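Progress report to the Fadau Fund: good practice for demonstration recording with hand-held grippers

Reporting period ending 24 August 2019

The Fund asked Brotitz to draft a working code for people who record household tasks with paired hand-held grippers, and to try it in ordinary rooms before publication. The draft is now in its second version. Recording under it continues at the Tristoto site, where the current task is the tidying of light items on a table.

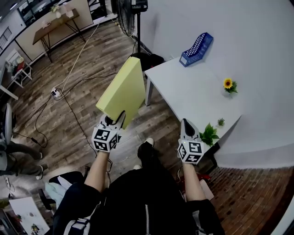 Wenjie Jiang
Programme Lead, Recording Standards, Brotitz

The first version of the code ran to too many clauses and was applied unevenly. We have reduced it to 3 parts: the working area, the operator and the record. Under the first part, cables crossing the floor must be routed away from the operator's standing position or covered. We do not yet meet this clause in full, and it remains open in the site log.

The second part requires that both marker cubes stay clear of sleeves and hands throughout a take. Operators may stop a take at any point without giving a reason. 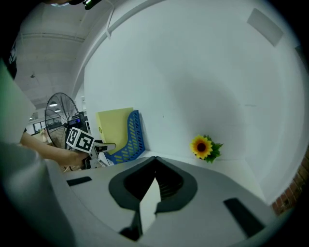

The third part concerns the record itself. A take is accepted only when the task sheet, the operator's initials and the recordings from both grippers agree. The target for the grant is 2000 accepted takes, of which 600 have been completed. Rejected takes are kept and marked as such, in line with the Fund's conditions.

Han, our partner for external review, has asked for clearer wording on bystanders. At present, anyone who may be recorded must be told beforehand and must sign the site register. A revised clause will be sent to the Fund in September.
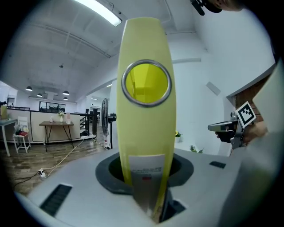 Matters for decision

The Fund is asked to approve the revised clause on bystanders once received, and to confirm whether rejected takes should be held beyond the end of the grant.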